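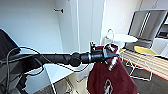 *Holding the maroon bag. Note the cable going over the top of the arm, which will come up again.*

I have spent most of May looking after one robot arm, and what I have mainly learned about is cable.

The arm itself is fine. It came to us with a thick manual that covers the joints, the brakes and the grease in loving detail. The cables get half a page and a drawing of a perfectly straight arm that has evidently never been asked to pick anything up. Ours picks up bags. It reaches out, closes on the bunched top, lifts, swings, lets go, and then does it again until someone wants lunch.

A few weeks ago the gripper began to let go early. Only sometimes, and only with the arm well extended, and never while Paula Coman was watching, so for two days she believed I was making it up. I swapped the finger pads. I cleaned the finger pads I had just swapped. I lowered the closing speed and raised the force, then put both back and wrote down that I had put them back, because the last time I skipped that step I lost a morning to my own improvements.

It was the cable. When the arm went out past a certain point, the loop behind the elbow ran out of slack and tugged on the connector at the wrist, just enough to drop the signal for a blink. The controller saw a missing gripper, then a gripper again, and filed no complaint. It logged the whole business as a warning, on page 12 of the log viewer, in gray.

Tudor Tănase came by with a bag of hook-and-loop ties and strong opinions. His rule is that you never dress a cable with the arm parked. You drive the arm to the ugliest pose it will ever hold and dress it there, then walk it slowly back and see what sags. We did this for most of an afternoon. The first route was beautiful and pinched at the shoulder. The second cleared the shoulder and rubbed on the elbow. The one we kept goes up and over the arm in an arch, looks like something a spider gave up on, and has worked through 3,000 cycles without a single dropped bag.

For anyone with the same trouble, my routine now goes like this:

- Power off, then push the wrist connector home by hand. Don't trust the click.
- Run the full reach at slow speed with nothing in the gripper and watch the cables, however interesting the fingers may look.
- Feel along the jacket where it passes the elbow. Shiny means rubbing.
- Replace any tie that has started to slide.
- Pick up a bag, hold it at full stretch, and wiggle the cable. If the bag stays up, go home.

I do it every 8 days, a number with no science behind it at all. I meant to do it weekly and kept being late.

Next on the list is the base, where the spare length drops down in a heap. Tudor wants a proper cable tray. Paula wants shorter cables. I've ordered more ties.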